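Home | Stories | Archive | Submit | About

The Wrist View

Fiction

1. Morning

Ekua Kwofie got to Platton before seven and found her name on the whiteboard next to station 3. The other two names were Arnulfo Quintero and somebody called Max, who turned out to be Maximiliano Domínguez and did not like being called Max. He wiped it off with his thumb and wrote the whole thing, which took up most of the row.

The job was remote teaching. She had done six weeks of it at Novley, on the floor, where you held the real arm by the wrist and walked it through the motion until it could do the motion alone. It was hard on the shoulders. At Platton they did the first rounds in simulation. You sat in a chair with a controller in your right hand and a pedal under your left foot, and the arm on the screen did what your hand did.

"You'll miss the weight," Arnulfo told her. He was setting up her chair. "Everybody who comes off the floor says the same. Your hand keeps waiting for something to push back."

"Does anything push back?"

"It buzzes when you touch something. You learn to read it."

The task that week was a drawer. Manríquez, the client, ran pharmacies, and they wanted an arm that could pull a shallow drawer, take out a box and close the drawer again. The order was for 100 clean demonstrations from each teacher. Clean meant no bumps, no dropped boxes, and no stopping in the middle to think. You could stop before you started, for as long as you liked. Once you pressed the pedal you had to keep moving.

Ekua did four before the first break and threw away three of them. In the first she knocked the handle. In the second she got the drawer open and then could not remember which way her wrist was turned. The third was fine until she sneezed.

She kept the fourth. It was slow, but it was all one motion.

2. Everett

Everett Benavides was the shift lead. He had been a crane operator at the port until his knees went, and he sat with his legs stretched out straight under the desk. He watched her work through the rest of the morning and said very little.

At noon he rolled his chair over.

"You're using the room camera," he said.

"It's what I'm used to. It's where I'd be standing."

"Sure. But the arm doesn't get that one. Manríquez won't put a camera on the ceiling. All it gets is the one on the wrist. So when you go around the back of the drawer because you can see it's open back there, the arm has no idea why you did it. You're teaching it something with half the reasons missing."

Ekua thought about that. At Novley nobody had talked about what the arm could see. You moved it and the software sorted it out.

"On the crane," Everett said, "they had a man on the ground with a radio. He saw everything, I saw the hook. New people always wanted to do what they'd do if they were him. Then the radio cuts out." He shrugged. "Switch to the wrist. Turn the other window off completely. Don't do the drawer yet. Just drive around for a while with nothing in the hand."

She turned off the room window and the wrist view took up the whole screen.

She had expected it to be like looking out of a car. It was more like looking over the back of her own hand, if her hand had been a black block with two blades on it. She moved the controller to the left and the background slid away to the right. She rolled her wrist and the whole world tipped, and the gripper stayed exactly where it was.

That was the part that made her feel a little sick. The hand never moved. Everything else did.

She drove around for twenty minutes. Twice she lost the cabinet altogether and had to press reset. Once she came up so close to something flat that the screen went one solid color, and the controller buzzed in her palm before she knew she had touched anything. After that she went slower. She learned to look at the line where two surfaces met and use it the way she would use a curb when she was parking.

"Stop there," Everett said. "Take your foot off. Now tell me where you are."

She let go of the controller and looked. 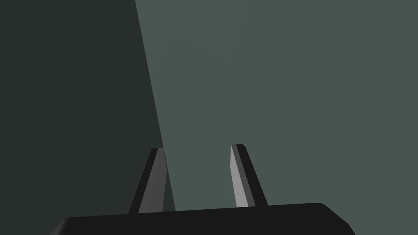 3. Where she was

"I've got a dark side and a light side," Ekua said. "The line between them comes down behind my left finger."

"What's the light side?"

"A wall. Or the side of the cabinet."

"Which?"

"I can't tell."

"Good," Everett said. "Neither can the arm. What else?"

She leaned toward the screen. "I'm rolled over a little. The hand is higher on the right."

"Is the hand higher, or did somebody mount the camera crooked?"

She opened her mouth and closed it again. Behind them Arnulfo laughed without turning around.

"He did that to me too," Arnulfo said. "I said the hand. I was wrong for two days."

"So how do I find out?"

"Roll until something you trust is level," Everett said. "Then look at the hand again. If the hand's still tilted, that's just how it looks from up here, and you quit worrying about it. But you have to go find something you trust first, and there's nothing like that on your screen right now. So what would you do, if you were teaching it?"

"Back up," she said.

"Then teach it to back up. If you get lost and you hit reset, it never learns what to do when it's lost. I don't mind a few where you start out lost. Start with a view like that one, back out, find the drawer, go in. That counts as clean."

She put her foot on the pedal. She pulled the controller straight back toward her stomach, slowly, and kept pulling until she could see the edge of the cabinet and then the drawer. She went in, closed the fingers on the handle and felt the buzz. She pulled. She took the box out and set it down and pushed the drawer shut with the side of the hand.

It took a long time. Everett saved it himself, reaching past her to press the key.

"That's one," he said.

4. Afternoon and after

She did eleven more that day. By four o'clock her eyes hurt and her hand had cramped into the shape of the controller. Maximiliano showed her how to rest her elbow on a folded towel. He had done 181 on the last job, he said, and the towel had gotten him through it.

The bus was late. She stood at the stop with her hand in front of her face, thumb and first finger up, and looked at the bank across the street through the gap. A boy on the bench watched her do it. She put her hand down.

At home Siyabonga Khumalo was on the steps with the door propped open, waiting for the hall to cool off. He had the apartment under hers. He asked what she did over there at Platton and she said she opened drawers.

"All day?"

"It's one drawer. I keep opening it."

"And they pay you."

"Every two weeks."

He moved over so she could get by – then he asked if the robot was any good yet. She said it hadn't tried. It would try on Friday, after they had all turned in the first 30, and then everyone would stand in the back room and watch.

On Friday they did stand in the back room. The arm there was called Drullow, after the street the first lab had been on, and somebody had already opened the drawer an inch to be kind to it. Everett pushed it shut. Then he turned the arm by hand until the wrist camera was looking at bare wall, and he stepped back and nodded to Arnulfo, who started it.

Drullow stayed where it was for so long that Maximiliano checked the cable.

Then it backed up. It came straight back, slowly, and kept coming, with no hurry in it at all. Ekua's elbow had moved back against her ribs and she left it there. The arm stopped when the cabinet was in front of it. It went in and missed the handle by the width of a finger, closed on nothing, and pulled the nothing carefully toward itself.

"Well," Everett said. "It knows how to be lost."

He wrote something on his clipboard and asked who wanted to stay late and do handles. Ekua went to get the towel.

14 comments | 3 shares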